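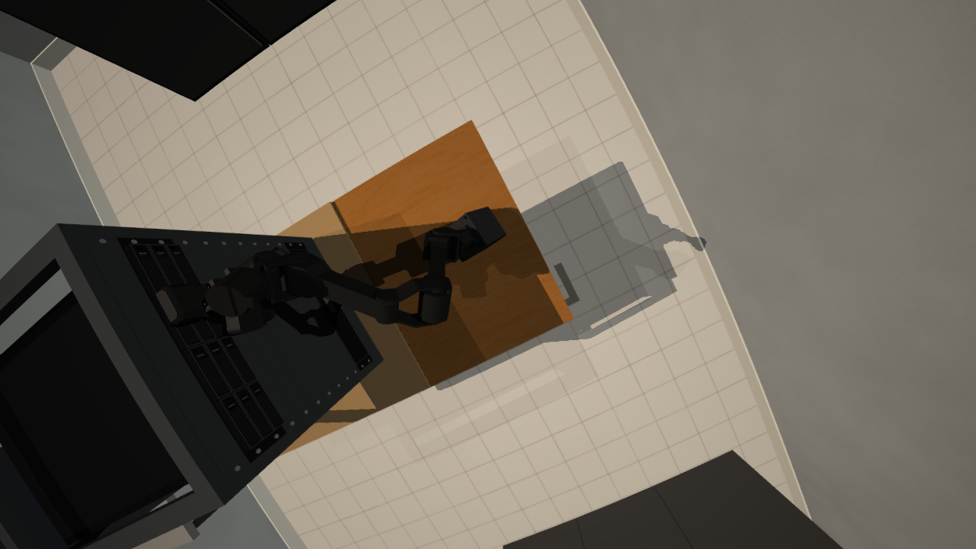 Overhead view of the simulated cell: arm on its stand, gripper above the table, table drawn semi-transparent.

Comparing two grippers in simulation before you mount either one

Written by Ekow Ansah, with corrections from Benedicta Asamoah. Updated Fri 1 May.

This page covers a side-by-side test of two parallel grippers, the Natach and the Costedum, on the same simulated arm. You need a working install of the Jitdale simulator and a cell file that already loads without collision warnings. Building the cell itself is covered in the previous page.

1. Fix everything except the gripper

Save the arm base pose, table pose, joint limits and controller gains in one file and lock it. Each gripper gets its own small file with three entries: mesh, mass properties and tool center point. If a gain has to change for one gripper, it changes for both, and earlier runs are thrown out.

2. Set the tool center point

Measure from the wrist flange to the midpoint between the fingertips with the fingers closed. Do not copy the value from the mesh origin. In the Costedum file the origin is at the back of the housing, and our first 67 runs were wasted on grasps that stopped short of the part.

3. Make the table semi-transparent

Open the display panel and lower the table's opacity until the floor tiles show through faintly. This affects rendering only; the collision shape stays as it was. Leave shadows on. With the light above the cell, the shadow of the arm and gripper gives a second outline to check against when the overhead view hides the fingers.

4. Run the approach sweep

Start with the gripper clear of the tabletop and step through the target list with the fingers open. Record minimum clearance between the housing and the table at every target. A boxy housing tends to touch before the fingertips do on tilted approaches — log these as housing contacts, separate from failed grasps.

5. Run the grasp trials

Use 1000 trials per gripper with the same random seed. Physics step rate should be 3000 Hz. At lower rates the Natach fingers chattered on thin parts and the results were not repeatable. The Cao controller plugin has its own rate setting, which must match.

6. Read the log

Our Natach run finished with 949 completed grasps. Do not compare totals until you have sorted the failures by type:

Housing contact
Slip during lift
Joint limit reached
Planner timeout

Planner timeouts say little about the gripper. Rerun those targets with a longer limit before counting them against either model.

Known problem: loading a second gripper file without resetting the scene keeps the old mass values. Reset first, then load. A fix is planned for September.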